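Drirkano Tabletop Chore Cell: Simulation Package
Single arm, parallel gripper, kitchen environment 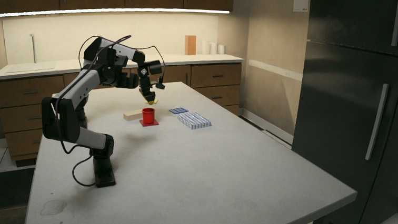 Overview

The Tabletop Chore Cell is a rendered kitchen with one table-mounted arm, supplied for testing control software on household handling tasks. The arm ends in a downward-facing wrist with a camera module on its side and a parallel gripper with yellow fingertips. Loose objects are placed within reach on a white tabletop. Wooden cabinets, a countertop and a refrigerator make up the background.

The package is sold to groups that want to know whether a given controller can clear, sort or stack ordinary items before they commit hardware to the job. It includes no trained controller.

Supplied tasks

The base license covers 6 tasks:
- Lift cup
- Move cup to mat
- Push block clear of cup
- Pick up flat tile
- Turn box square to table edge
- Clear table to one side

Each task has a reset routine and a pass/fail check. Start positions are drawn from a stored list of 212 layouts. Users may add their own layouts in the same file format.

Current performance

Internal runs use the reference controller from Wikström, licensed separately. Lifting an upright cup from open table is reliable enough to use as a regression test. Results drop when another object touches the cup, as the fingers need clearance on both sides. Thin flat items remain difficult. The usual failure is a fingertip pressing on the top face and sliding off.

Clearing the full table is not solved. Roughly 3 runs in 10 finish inside the time limit, and a person would do the same work in a few seconds. We do not recommend planning a home product around this task at present. Shop-floor use with fixed part positions is a more realistic target, and the Konddale parts tray add-on was written for it.

Limits of the simulation

Contact is modeled for rigid bodies only. Cloth, liquids and food are not supported. Friction values are set per object and should be measured again for any real item. Cables on the arm are visual and do not load the joints. Cabinets and refrigerator are fixed scenery; doors and drawers do not open in this release.

A pass in simulation should be repeated on hardware at reduced speed before any unattended run.

Licensing and support

Licenses are per site and include updates for 6 months. Technical questions go to Chiharu Sasaki, integration support. Support calls are taken on Thursday; written requests are answered on any working day.

Related items
Konddale Parts Tray Add-on
Wikström Reference Controller
Flullen Object Set, Rigid
Flullen Layout Editor

Last updated: June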